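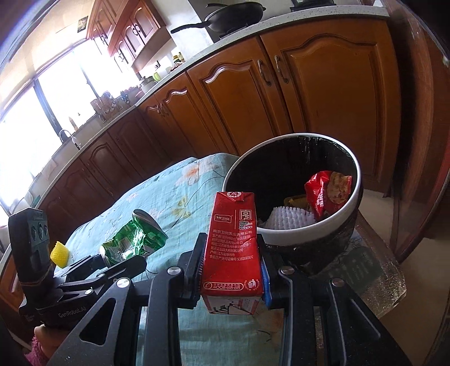 Does the table include matches that were abandoned?
Abandoned matches are kept, with the score at the time play stopped and the status field set to "abandoned". They are left out of the standings file.

Clenberg League Results

1746 ice hockey matches, 2802 player records. One row per match in matches.csv, one row per player per season in players.csv.

Source
Typed from paper score sheets held by the Nilten and Skunthorpe clubs. Siu-ming Ho entered the sheets; Fung-ping Tseng checked a sample of 500 against the originals and corrected 15 rows.

Fields
match_id: whole number, unique
home, away: club name as used that season
status: played, abandoned, forfeit
periods: goals per period, split by semicolons

Known problems
Face-off times are missing for most Sunday matches. Assists were not recorded at Skunthorpe in the early seasons and are blank, not zero. Two players named Lo share a shirt number; use player_id to tell them apart.

Updates
Once a year, in October.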